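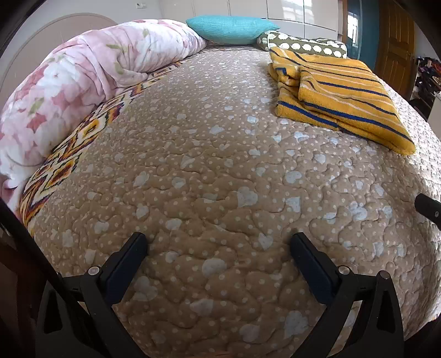 ## Making up a bed with a quilted spread

1. Take off the pillows and any loose blanket. Lay them on a chair.
2. Pull the under-layer flat, working from the foot to the head. Creases left at this stage show through a thin spread.
3. Unfold the quilted spread across the middle of the bed. Match the overhang on both sides to within 5 cm.
4. Smooth from the centre outwards with a flat hand. Do not tug at the stitch lines; old thread snaps easily.
5. If air is trapped underneath, lift one side by 30 cm and lower it slowly.
6. Fold a plush blanket in thirds lengthways and place it at the foot. Rolled along one side it takes up sleeping width and slides off.
7. Replace the pillows, open ends facing away from the door.

Quilted cotton: wash at 40 degrees, low spin, dry flat. Plush: wash separately, no softener.

Revised 13/07/2007, P. Kandasamy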